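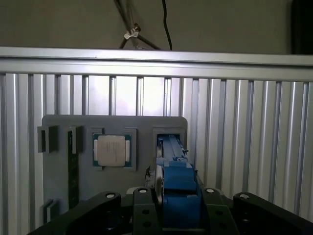
Progress report to Bundadau, second quarter of the Pevex assembly cell

The cell lost most of April to one fault, and I am not convinced we have got to the bottom of it. During insertion runs the arm kept pushing after the board had met resistance, and the force limit that ought to have stopped it did not trip. The fixture plate has the memory module, the square processor holder and the slot holder side by side, and with the fingers up at the slot holder on the right there isn't much room for a mistake of any kind. A board that goes in crooked there takes the load on its edge. We had 11 such events in 169 insertion attempts. In four of them the holder cracked and had to be replaced.

Drotetti, who supplied the force sensing, put the fault down to drift in the sensor zero and sent a software update in the second week. Their note says the problem is "resolved". I would ask you to treat that word with care. After the update we ran 50 insertions at reduced speed with no overload, but reduced speed is the condition under which we had seen the fewest faults in the first place. I have asked them for the drift figures they based their finding on and have so far had a one-page summary with no figures in it.

Peixoto, who made the holders, take the other view. They say the arm's position was off and the holders did what plastic does. They may be right too. Our own checks found the plate had shifted a little on its mounting between the morning and afternoon runs, and the bolts have since been marked so we can tell if it happens again. Neither firm has offered to look at the other's part of the cell.

Safety. No one was hurt. The stop button worked each time it was pressed, but on one occasion the operator reached it later than I would like, and a limit that depends on somebody's reflexes is no limit. Nobody now goes within reach of the arm while it is powered, including for clearing a jammed board. This has slowed us down and will go on doing so.

Effect on the plan. The full-speed trial moves back by around 4 weeks. The processor placement work can carry on in the meantime at low speed. I have not moved the final date, though I would not put much weight on it until the full-speed trial has been done.

Money. The replacement holders came out of the spares line, which is now nearly used up. I am not asking for more this quarter. If Drotetti's update fails at full speed we shall need a separate force sensor of our own choosing, and I will send a costed request then.

Still open: the drift figures from Drotetti, a second check of the plate mounting, and a written answer from Peixoto on what load the holders are meant to take.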